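Manipulation Hardware Forum > End Effectors > Soft goods and fabric handling

Topic: Linkage gripper versus long-finger gripper on cloth

Forum notice: Posts in this section are kept as a shared reference. Please state your hardware, your controller settings and the material under test.

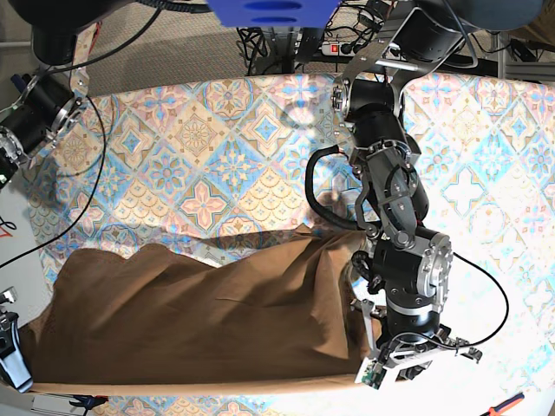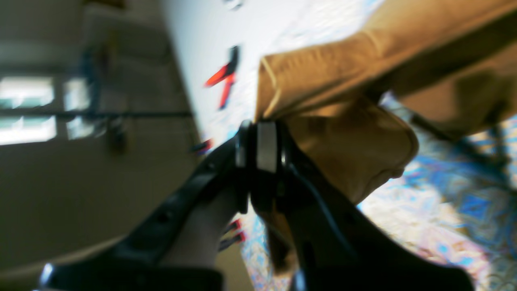
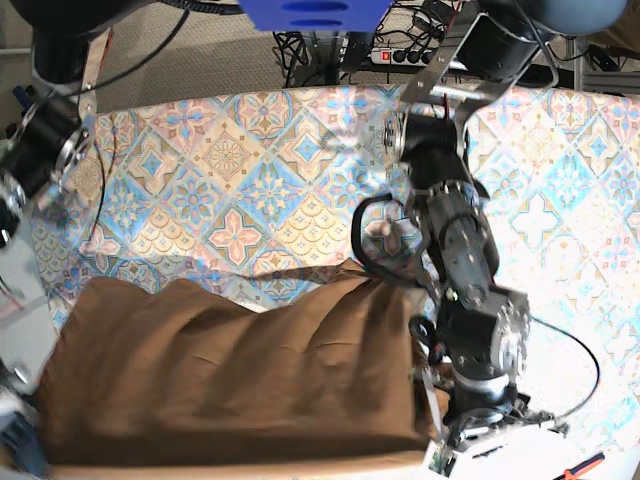
Brown cloth under test, overhead and wrist camera.

Posted by: Ariel Policarpio (apolicarpio), Brenwood Automation Lab
Section: End Effectors
Posted in February

Our group has been asked to recommend one gripper for a bimanual station that will handle garments and household linens. The candidates are the Trorico linkage gripper and the Saludo long-finger gripper. Both were run under the same controller, with 3 operators taking turns. Each operator completed 30 grasps per gripper on a single layer of brown cloth. The cloth was dropped from the same height before every attempt and was not smoothed by hand.

My preliminary findings are as follows.

The Trorico is the better gripper at the edge of the cloth. It closes with more force than we require, and we reduced the current limit twice before the operators were satisfied. The Saludo reaches into a fold more easily but tends to lose the material when the wrist rotates.

With regard to cameras, the overhead view is adequate for choosing a grasp point. The wrist view is less satisfactory. During fast approach the image blurs to the point where I would not trust an edge detector with it.

I would welcome comments before I submit the recommendation.

----------

Reply from: kettering_m

Thank you for the report. I must disagree with the method. Thirty grasps by each operator is enough to form an impression, but it does not support a purchasing decision. When our department compared fingertip pads last year, the order of the candidates reversed after the first several hundred cycles as the pads wore. I would ask that you continue to 3,000 cycles on each gripper, unattended, and publish the failure log.

I would also ask what you count as a failure. Does a grasp that picks up two layers count?

----------

Reply from: apolicarpio

Two layers was counted as a failure. A grasp that held but shifted the cloth before lifting was counted as a success, and I accept that others may prefer to separate those cases.

As to unattended cycling, our station has no means of resetting the cloth by itself. An operator must be present. I agree that pad wear is not addressed by this test and will say so in the recommendation.

----------

Reply from: line4_supervisor

I do not share the view that the test is too short. The question put to the group concerns teleoperated handling, and operator judgment will cover a great deal of the difference between the two grippers. Wear can be dealt with through a replacement schedule.

My concern is cable routing. In the overhead views there are cables looping out from the arm and over the tablecloth. In our facility we would require those to be sleeved and tied to the links before any comparison. A cable that drags on the work surface can move light fabric, and it will do so differently with each gripper fitted.

----------

Reply from: h_oduya_controls

I agree with the previous post on cables. On the matter of camera blur, please check exposure before replacing anything. If the wrist camera is on automatic exposure and the room is lit partly by a window, the shutter time will change as the arm turns. Fix the exposure, add a lamp, and repeat the fast approach.

A patterned tablecloth is a reasonable choice for a difficult background, but strong light washes out part of it in the overhead view. Segmentation results from the bright side and the darker side should be reported separately.

----------

Reply from: kettering_m

I maintain my objection on sample size. I withdraw the request for unattended cycling, given the explanation above. A second fabric would go some way toward answering the point. Notine supplies a test pack with a knit and a coated nylon, and either would behave very differently from a woven cloth.

----------

Reply from: apolicarpio

The suggestions are noted. The exposure will be fixed and the cables sleeved before the next session. I have asked for the Notine pack and will repeat the same number of grasps with each operator on the knit first.

The recommendation will be held until those results are available. The current limits we settled on for the Trorico will be posted in the Controllers section under a separate topic, as they apply to more than fabric.

3 users are following this topic.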